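车间上机器人之后，大家问我最多的那些事

更新：2023年7月5日

先说一下我是谁、为什么是我来写。我在 Bedau 的包装返修线干了7年，前5年纯手工，后来这两年一半时间守着机器人。去年底公司定下来要在返修这边上机械臂，今年2月第一台进场，从那天起我的手机就没消停过。隔壁线的、别的厂区的、准备来面试的，问来问去差不多是同一批问题。我索性攒成一页放在内网上，后来有人说外面的人也想看，就搬出来了。我不是工程师，写错的地方你们留言骂我，我改。

你们到底上了什么？是不是整条线都没人了？

没有，差得远。返修线一共7个工位，上了机器人的是其中2个，剩下的还是人在做。系统是 Distero 做的集成，操作界面叫 Dagdag（对，就叫这个，第一天全班组笑了一下午）。机器人做的事情说起来很朴素：把退回来的壳体拿起来，转个面，放到检测位，检测完再放回去。拆封、撕标签、判断这个划痕算不算不良，还是我们。

所以你要是想象那种黑灯工厂，来了会失望。灯全亮着，收音机也开着，老样子。

机器人来了，有人被裁吗？

这个问题我每次都老老实实答：返修线没有人因为这件事离职。但是有3个同事换了岗，其中2个是自己报名去的 Dollgate 那边的新项目，还有1个是被“建议”去的，她当时不太高兴，我也不想替公司把这事说圆。补人的名额也停了，以前有人走会再招一个，今年走了没招。这算不算影响就业，我觉得算，只是没写在通知里。

如果你们厂也要上，我的建议是一开始就把“停招”这件事摊在桌面上谈。我们是上线两个月以后才慢慢回过味来的，那时候再问，就只剩“按计划执行”五个字了。

我现在每天的活儿变成什么样了？

以前一个班下来，弯腰、伸手、翻面，手腕酸得拧不开瓶盖。现在翻面这个动作少了一大半，手腕确实好了，我去年冬天贴的膏药今年一张都没买。可是眼睛累！以前累了可以放空，手自己会动，现在你得一直盯着，它停了要判断为什么停，它没停你还得想它是不是放歪了。下班以后脑子嗡嗡的，跟以前那种累完全是两回事。

另外就是走路变多了。两个工位中间来回跑，有时候这边刚复位，那边又亮黄灯。我们跟排班的人磨了很久，现在守机器人的班每两小时换一次人，换下来去做手工位，大家都说舒服多了。

它拿东西笨不笨？

刚来的时候是真笨。白色圆弧面的件尤其头疼，光溜溜的，没有平的地方可以下手，指尖过去的角度差一点就会蹭着推出去。我们教它的办法是一个人拖着手臂走一遍，另一个人在旁边看间隙，嘴里喊“再过去一点，停”。听起来很原始吧？但就是这么教出来的。现在常见的壳体它拿得挺稳，碰到新款还是得重新教。

顺便说一句，教它的活儿最后都落在老员工头上。你知道一个件从哪儿下手不会滑，这个东西图纸上没有，是你手上有。我跟班长提过，这应该算技能，应该算钱。班长说他往上报。（报到现在还在报。）

夹爪要怎么保养？谁负责？

原先说好是 Distero 的人来，合同里也这么写的。现实是他们的人不可能天天在，所以日常点检归我们，换件归他们。我们每班开始前看这几处：

指尖垫的花纹还清不清楚，尖头有没有崩边
内侧那块黑色的橡胶有没有裂、有没有起皱
蓝色侧板上的内六角螺丝有没有松
连杆转轴那里有没有卡异物

看完在 Dagdag 上点一下就行，不用写字。螺丝松了别自己拧死，拧到多少力是有讲究的，我第一个月就手痒拧过，被说了一顿。橡胶有裂纹的话先拍照报上去，能不能继续用由他们定，别凭感觉。

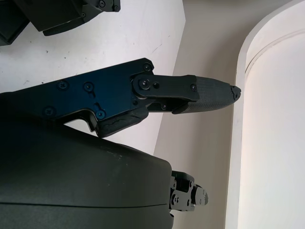
说到点检，我倒觉得这是整件事里最不公平的一块，活儿是一点一点加过来的，今天看看指尖，明天顺手擦一擦，后天连记录都归你了，岗位说明书却一个字没动。我们线上后来是全组一起去谈的，把点检时间从产量里扣掉，谈下来才算完。你们要是还没谈，趁早。

上面这段是 Dollgate 的同行看完初稿发给我的，我征得同意原样放进来。我们这边目前还是“顺手做一下”，没有扣产量，看完我有点坐不住，已经转给班长了。

会不会夹到人？我有点怕它。

怕是正常的，我刚开始也怕，站得老远。我们的规矩是人要伸手进去之前必须先按暂停，看到灯变了再动。别信“我手快”，也别信“它这会儿反正不动”，它不动可能只是在等信号。新来的同事第一周只看不碰，第二周有人带着碰，这个安排我双手赞成。

还有长头发扎起来，手套别戴太松的那种，挂绳工牌塞进衣服里。老生常谈了，可每次来新人我还是得再讲一遍。

产量指标涨了吗？

涨了。上线头一个月没动，第二个月开始每次例会都会“微调”一点。我对涨指标本身没有太大意见，机器投了钱总要见着东西，我有意见的是停机时间算在谁头上。它自己报错停了，等人来修，这段时间以前是算我们的，后来吵了几次，现在单独列一栏。如果你们那边还没有这一栏，赶紧去要！这是我写这一页最想让你们看到的一句话。

年纪大的同事能学会吗？

能，我们线上学得最快的那位再过几年就退休了。界面就几个大按钮，难的在看懂它为什么停，而这恰恰是经验多的人占便宜。倒是培训的方式要改一改，Distero 第一次来讲课放了一下午幻灯片，听完大家都在揉眼睛。后来改成在工位旁边讲，出一个故障讲一个故障，效果好太多了。

字太小这个事也提一下，Dagdag 早期版本的报错字小得离谱，我们反映以后改大了。所以看不清就说，别硬撑着眯眼睛。

它能听懂我说话吗？是不是那种人工智能？

听不懂，你骂它也没用（我试过）。我们这两台有摄像头，会自己找件的位置，但你让它干别的它就不会了。网上那些叠衣服倒咖啡的视频，我也爱看，跟我们线上这个不是一回事。领导来参观的时候总爱问这个，我都说：它翻面翻得不错。

工资有没有变？

基本工资没变。守机器人的班有一点岗位津贴，金额我不方便写，反正吃几顿午饭就没了。绩效跟产量挂钩，指标涨了绩效没跟着涨，等于原地踏步。这个事还在谈，有结果我会更新在这里。

你自己觉得是变好了还是变差了？

看你问我身体还是问我心情。手腕好了，这个我认，真的很感激。可是以前干完一箱回头看，整整齐齐都是自己翻出来的，有点小得意，现在这种感觉少了。有个同事倒跟我相反，她说终于不用把自己当机器了，她现在喜欢琢磨怎么教它拿新款，还自己记了一个小本子。所以同一台机器，两个人能说出两种感受，你来了以后多半也会有自己的。

我们厂下个月也要上，现在能做点什么？

先去问清楚谁点检、谁修、停机算谁的，最好落在纸上。再就是让真正在线上干活的人参加选型，哪怕只去看一次演示也好，我们当时就没去成，结果第一版的料架高度全是错的，机器人够得着，人够不着，改了两回才能用。还有，头一个月别排满，留出教它的时间，不然白天赶产量，晚上加班教机器人，谁都受不了。

还有别的问题发到哪里？

直接在这页下面留言。我一般中班休息的时候看，回得慢别急。问维修参数的请找 Distero，我答不了；问食堂的也别发这儿了，上次那条底下歪楼歪了两页，找正经问题找得我眼花。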